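4.2 Setting and daily routine at the Arboleda site

The second site was a demonstration-collection floor run by Histavum on the upper level of a converted building in Arboleda. The firm had moved to this work after its packing and sorting contracts were partly automated, and 17 of the people we interviewed had come across from the old packing line. They are called operators in the company's own papers, and we keep the word here. We visited during July and observed both the morning and the afternoon shift.

An operator stands at a small table, wears a headset and a pack, and carries out short handling tasks with a gripper in each hand. The recordings are later used to train arms of the kind that replaced part of the packing line. Most of the people we spoke to knew this and raised it themselves. Figure 3 shows the floor during a shift.

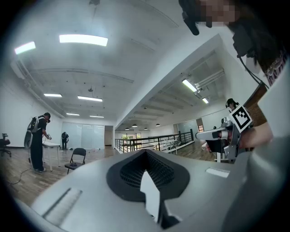 The change operators mentioned most was in pace. On the packing line the belt set the speed, and a person who fell behind was seen to fall behind. On the new floor the task is repeated until the shift target is met, and the operator decides when to start each attempt. Socorro Alvarado, who had spent 3 years on the line, described the new work as lighter on the arms and heavier on the neck. She also said that it was harder to talk. On the line people had stood side by side with nothing over their eyes - here they had to stop, lift the headset and look for whoever they wanted.

Supervisors saw the same change from the other side. Under the old system a shift lead could tell how a day was going by looking down the belt. Now the figures come from Dodora, the scheduling and review software, which accepts or rejects each attempt after upload. In the weeks covered by our logs it rejected 651 attempts. Operators were not told why unless they asked, and few asked.

Work at the table is close and fairly still. The hands do most of it, and the feet move mainly when the operator changes station. Several people said they had stopped noticing the grippers after the first week but never stopped noticing the cables, which on this floor run across the planks near where people stand.
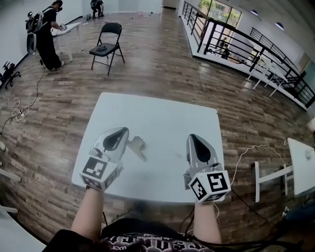
4.3 Skill and how it is judged

Histavum's training lasts 60 minutes and is given by a colleague at the next table. It covers putting on the equipment, holding the grippers so that their printed markers stay in view, and what to do when tracking is lost. It does not cover how to do the task well. Operators worked this out for themselves and passed it on during breaks.

Faustino Ayala, a shift lead, told us that the best packers did not always make the best operators. Fast packers used small flicks of the wrist that Dodora tended to reject. They had to learn to slow down and to finish each movement fully before starting another. Some found this insulting at first. One said she was being asked to work like a beginner so that a machine could follow her. 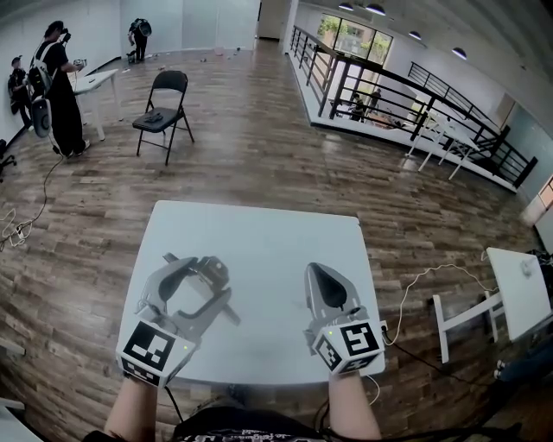

Pay did not follow these differences. All operators were on a single rate, set slightly above the old packing rate, and the bonus for speed had gone. Older workers were generally content with this. Younger ones were more likely to say that there was nothing left to aim for, and two had applied to move to the maintenance team at the Bronley warehouse, where the arms are in use.

We return to the Bronley warehouse in section 5. Interviews there were shorter and were held during working hours with a manager close by, so the two sets of answers should be compared with some care.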